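Workshop tips from the handover bench, 2020-12-14

I keep getting asked how we got the two-arm handover to stop dropping things, so I'm putting the whole pile of tips in one place. Most of them are cheap and a few are downright embarrassing (the tape one, you'll see). We did this on the small bench arms under the Sidex project, trying to find out whether a policy trained on hand-driven demos does better when the person driving pauses before the swap. Short answer: yes, by a lot! The longer answer is mostly housekeeping.

## Before you record anything

**Tie down your cables, then give them slack.** Sounds backwards, I know. Fix the cable at the wrist and again near the base, and leave a fat loop in between. Move the arm through its whole reach by hand with the power off and watch for anything going tight. I skipped this in April and lost an afternoon to a connector that let go only when the elbow was fully bent.

**Clear the floor plate.** One object, nothing else. We tried leaving the spare pieces in a corner and the policy started drifting over toward them. Cute the first time.

**Line the walls with something patterned.** I went in thinking plain white would be best. For us a small repeating print worked better, and leftover wallpaper does the job fine. Paste it flat, though, because bubbles throw odd little shadows when the lamp is low.

**Wipe the fingertips.** Every morning, dry cloth, done. If yours are printed plastic they get slick faster than you'd think, and then you blame the code.

## Driving the handover

Okay, the main trick. Have the giving arm bring the piece to the middle of the cell and hold it level, well up off the plate. Then stop. Count "one, two" out loud if you need to (I do). Only then bring the second gripper in to the free end. We called these the pause demos, and we recorded 200 of them against 200 where the driver just flowed straight through the swap.

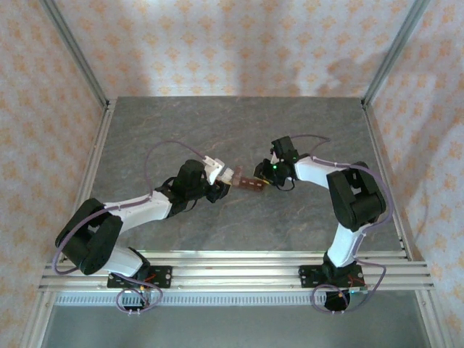 *Left gripper holding, right gripper coming in at the free end.*

Leave more free end than you think you need. I used to grab the piece near its center because it felt safer, and then the second gripper had nowhere to go and the fingers knocked together. Take it close to one end, accept that it sags a bit, and tighten your grip a touch to make up for it.

Come in slowly over the last inch. Fast is fine everywhere else, and I mean it, the long boring reach across the plate can go as quick as your arms allow. We just found that slow endings gave the policy more to look at right where it mattered.

And don't let go early!! Close the second gripper, wait a beat, open the first. If you watch your own recordings back you'll probably catch yourself opening both at once, which looks fine on the good runs and teaches a terrible habit.

## What we got

With the pause demos, the trained policy finished 171 handovers in 200 tries. With the flowing demos it was 105 in 200. Same arms, same piece, same lamp. I was hoping for a difference but I'd have been happy with half that.

We also threw everything into one big pot, 2357 demos counting all the messy early ones, and the result landed between the two. So more wasn't better in our case, and I've gone off collecting for the sake of collecting. My guess is that the mess at the moment of the swap cancels out a lot of good driving. I haven't tested that properly, so treat it as a guess.

One piece, one cell. I wouldn't promise you the same numbers with a sponge or a spoon.

## Odds and ends

- Mark the start position with a bit of tape *under* the edge of the plate, where the camera can't see it. Ours was on top for a week and the policy learned to go find the tape.
- Check the bolts on the base plates on Monday, before anything else.
- Name your files the same way every time. We use the Vusow naming sheet and I grumble about it constantly, but it saved us when a drive got mixed up.
- Throw out a demo when you fumble. Don't "fix" it halfway and keep it.
- Servos get warm. Take a break when they do, and get yourself a coffee while you're at it.
- Keep the lamp in one spot and draw a line around its foot with a marker.

Next up is trying the same pause with the arms swapped, right giving to left. I've got the first batch recorded and haven't trained on it yet.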